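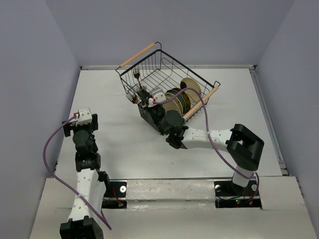 Slide 1. Black wire rack, wooden handles, plates all down one end.

NOTES FOR THE TALK: "Leave It to Drain"
Cakila Community Kitchen, Monday evening slot, after the soup

Let slide 1 sit there while people find chairs. No need to speak. They'll start arguing about it by themselves, and the first three minutes of the talk will be done for me.

Start with: hands up who would have put those plates in that way. Then: hands up who would have moved them when the other person left the room. The second lot is always bigger. Thank them for their bravery.

Introduce self quickly. I have run the shared kitchen at Degefa House for longer than I meant to. Before that I thought of a dish rack as a thing you bought once, in a hurry. There are 33 people on our kitchen rota and one sink, and I now have opinions on wire.

Point at the plates. They stand on edge, which I approve of, and they are packed up close together, which I don't. Four in a tight row and one off by itself next to the handle, like the uncle at a wedding. Plates that touch hold a film of water between them and you find it later with your sleeve. Meanwhile the middle and the back of the rack are mostly free. There's room for a family of four in there.

(Pause. Someone will say the plates look nice together. They do. Brown, green, various shades of biscuit. Agree and move on.)

Why people fill one end. My theory is that we load a rack the way we get on a bus: first seat that will do. Whoever comes next can't face walking past, so they squeeze in beside us. At Degefa House the end nearest the taps is like a Tuesday market by eight in the evening and the far end would suit a ground-nesting bird.

I did a survey. Say this modestly. I pinned a sheet up by the kettle and asked people to tick a box whenever they used the rack. 114 ticks by the end of March. Of those, 56 were for "I put it where there was space", and I was standing in that kitchen for a good many of them, so I can tell you that "space" was being used loosely. One person ticked every box and wrote "why". I have kept that sheet.

Now the cutlery. Go back to the slide if I've wandered off it. The holder is the dark thing with the little holes in its side, running down the left. One fork has its tines up. The other leans out over the side as if it's waiting for a lift.

Tines up or tines down — do not let this run over five minutes. It ran to forty at the Balano open day and we lost the hall booking. My position, for anyone who insists:

Forks up, they have room to dry.
Spoons up, but mixed in with the forks, or they nestle and stay wet.
Knives down. Always down. I will take questions about this from people who can show me both thumbs.

If heckled about hygiene (touching the end that goes in the mouth), say: wash your hands, then put the forks away. This has been known to work.

Holes in cutlery holders. Worth a minute. A holder without enough holes is a mug. You'll know you've got one when you lift it out and the bottom inch has become a pond. Ours was made by Laso and was a lovely object and grew something. We drilled it ourselves in the end, badly.

Handles. I like a wooden handle. It makes a rack look as though it might be taken on a picnic. Two things though. Wood next to dripping plates wants wiping, and nobody wipes it, so wipe it. And a handle is an invitation to lift, so before you carry a loaded rack across the room, look at what is leaning against the end of it. On the slide there's a cream plate right beside the lower one. I have carried a plate arranged like that. I carried it nearly all the way.

Setting the rack at an angle. Ask the room: does it bother anyone? (It will bother the front row.) A rack on the skew takes up more counter than one set square to the wall, and you only notice when you want somewhere to put a saucepan. On the other hand it's sometimes easier to reach both ends from one spot. I am prepared to be generous about it in other people's kitchens.

What's under it. Skip if short of time, but I never do skip it. Open wire over a bare worktop means the drips go on the worktop. Tray, mat or folded tea towel, in falling order of dignity. The tea towel needs changing more often than anyone changes it. We get through almost 100 a month at Degefa House, and I should like to know where they go.

Practical bit. Bring the spare rack and the box of charity shop plates. Ask for someone who thinks they're good at this. Let them load it, say nothing, then let the rest of the room have a go at them.

What I'd hope to see:
Big plates at the back, on edge, a gap left between each.
Bowls tipped forward so they don't collect their own puddle.
Mugs last, upside down, and only if the handles aren't hooked over something.
A bit of the rack left free for whatever turns up when you've just dried your hands. A pan will turn up.

Questions. Likely ones: Should we just get a dishwasher? (Different talk.) Is it rude to reload after a guest? (Yes. Wait for the door to close.) Can you dry up straight away with a towel and avoid all this? (You can, and I hope you'll be very happy.)

Hall needs to be clear by half past nine. Cups to the hatch, please, and put them in the rack properly, because I'll be stood next to it.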